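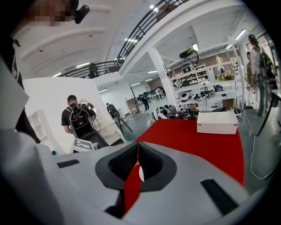
14 Jul 2025

Okay so I finally finished the sourdough thing, and by the sourdough thing I mean I threw the starter away. It lived in the door of the fridge since May and I fed it maybe four times. Clotilde gave it to me in a jam jar with a ribbon on it and I felt like a murderer rinsing it down the sink, so I ran the water for ages and then had to go water the tomatoes out of guilt, as if the tomatoes would tell her I'm a good person.

The tomatoes are doing great by the way! Way too great. I planted them too close together (Dzifa told me so at the time, loudly, from her side of the fence) and now it's one big bush with fruit somewhere in the middle. I stuck my arm in up to the shoulder tonight and came out with a handful of little yellow ones and a green stripe all the way up my sleeve that smells like a pencil case. Ate them standing up over the sink with salt. Dinner!

Walked 3 miles this morning before it got hot. I'm doing the summer walking challenge on the Stundance app, you pick a goal and it gives you a little cartoon goose that gets fatter the more you walk, or I think it's supposed to be getting stronger but it looks fatter to me. My total is 136 miles. Kekeli is on 1,000 something and I don't believe it for a second. He says he paces when he's on the phone. Who is he talking to??

I went the long way, past the old Darko bakery, which has paper up in the windows again. I keep hoping it'll be a bakery again and it keeps being a phone repair place for six weeks and then nothing. I miss those almond things so much. I used to get two and tell the lady the other one was for my sister, and my sister lives in Oregon.

Book group is at Mandla's next week and I'm on page 90. It's the big one about the shipping family and everyone in it is named either Henrik or Henrietta. Nhyira has already read it twice and sent us all a list of discussion points, with page numbers, and one of them just says "the horse?" and I haven't gotten to a horse yet so now I'm reading along waiting for a horse. I'm bringing the lemon bars. Mandla makes real food, with a sauce, and I'm not getting into a competition with that.

Oh, and I bought the rug! I've been looking at that rug for so long. It's the blue Kista one with the wobbly border, and it went on sale and I had it in the cart before my coffee was done. It's going in the hallway where the old one keeps trying to kill me. I measured the hallway twice and got two different numbers, so we'll see. If it's too long it can go up the wall a bit. People do that, I've seen it in magazines, sort of.

Mom called after supper, or after tomatoes. Her hip's better and she's back to being mad at the pharmacy. She wants me to come out for a weekend before school starts up and help her go through the sewing room, and I said yes right away and then remembered the sewing room. There's fabric in there older than me. She's got a whole drawer of zippers. I might ask for the orange corduroy, though, I've wanted that since I was nine and I think I could get a skirt out of it if I don't mess up the waistband like last time.

It's past eleven and still sticky. The fan's going, both windows open, and somebody down the street is playing the same half of a song on the trumpet over and over. He's getting better at the start. I need to text Clotilde about the starter. Tomorrow.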